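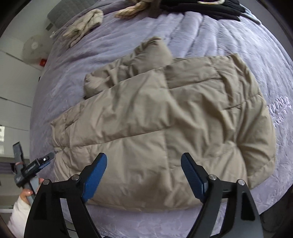

Cold-Weather Clothing / Pre-Issue Inspection

Site: Predberg store
Date: 1 August 2022
Inspector: Nneka Ekpo

1. Channel stitching intact -- Pass. Trim loose thread ends.
2. Fill even between seams -- Pass. Recheck in October.
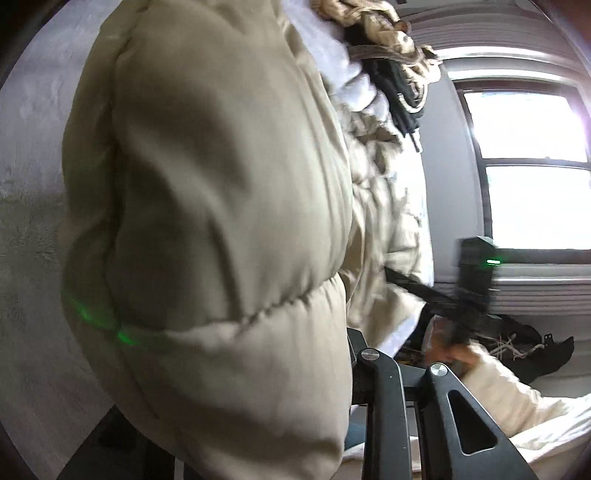
3. Cuffs and hem hold their shape -- Pass.
4. Zipper runs full length -- Fail on tag 219. Return to Indano for a new slider.
5. Size label readable -- Pass.
6. Storage tub dry, lid closes -- Pass.

Tag 219 held back until item 4 is signed off by Hauwa Dauda.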